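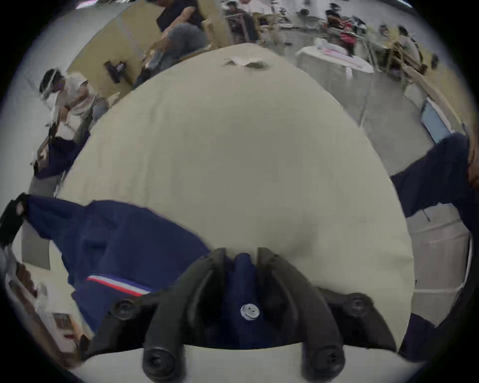
Most of the shrinkage complaints that reach the textile lab at Firton concern garments that were made correctly. The fabric was finished within tolerance, the seams were sound, and the label was accurate. The lab's senior technician, who asked not to be named because several of the cases are still open with retailers, puts the cause down to drying.

"People blame the wash temperature," the technician said. "For knitted cotton, the wash does part of it. The dryer does the rest, and it keeps doing it for several cycles."

The mechanism is well understood. A knit is stretched lengthwise on the machine and again during finishing. Water lets the loops relax toward a rounder shape, and tumbling supplies the movement that lets them get there. A shirt dried flat after one wash has released only part of the stored tension. A shirt that is tumbled releases more, and it loses length faster than width.

In January the lab finished a run of 257 garments for Karlow, a distributor of school and work clothing. Each was marked with paired points before washing, measured after conditioning, then washed, dried and measured again. The marks are set 300 mm apart where the panel is large enough. Sleeves are measured separately.

"The body and the sleeve can come from the same roll and behave differently," the technician said. "They may be cut in different directions. If you only report the body, the customer gets a shirt that fits at the chest and stops short of the wrist."

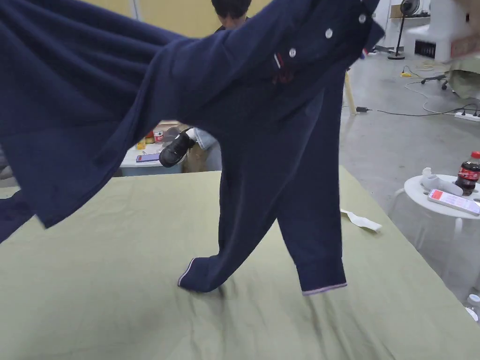

Trim is the other source of trouble. A woven tape sewn to a knit will usually shrink less than the knit does, and the seam puckers. The technician regards this as a purchasing problem. Tape is often bought late, from a separate supplier, and tested on its own or left out of testing altogether.

"Send me the finished article," the technician said. "A tape result and a fabric result don't add up to a garment result."

Tikkanen, which supplies the lab's drying cabinets, recommends a full load for every test. The lab uses ballast cloths to make up the weight — old ones are discarded once they have lost too much mass.

As for advice to households, the technician kept it short. Take knits out slightly damp, pull the side seams straight by hand, and lay them flat. A 95-degree program should be kept for plain white cotton that is labeled for it.

The Karlow results go to the client this month. A second run, on fleece-backed fabric from the Iludow mill, starts when the cabinets have been recalibrated.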